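Stone Tabletop Care: Frequently Asked Questions
By Aisyah Nugroho
Updated October

How often should I seal a stone tabletop?
Once a year is enough for most homes. Tables used for every meal may need it twice. Put a spoonful of water on the surface and wait ten minutes. If it leaves a dark mark, seal again.

What can I clean it with?
Warm water and a drop of dish soap. Wipe dry with a soft cloth. Do not use vinegar, lemon or bathroom sprays on marble or limestone.
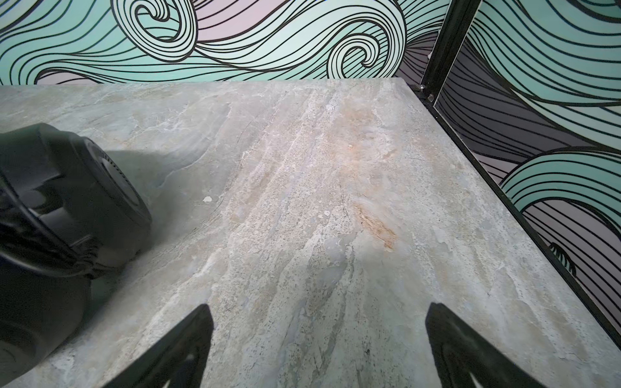
Veining and color can vary a lot across one top.

Will my table match the sample I was sent?
Not exactly. Samples are small and show only one part of a slab. If color matters to you, ask our Parkthorpe showroom for photos of the full slab before you order.

Can I put hot pans on it?
Use a trivet. Sudden heat can crack stone and will damage some sealers.

Do you repair chips?
Yes. Small chips are filled at your home. Visits are booked by Irfan Liem and usually take 3 hours. Larger breaks go to the Jerstead workshop.

Is there a weight limit for delivery upstairs?
Yes, 600 pounds including the base.

Related questions
Choosing a table base
How to remove oil stains
Honed or polished?
Returns and refunds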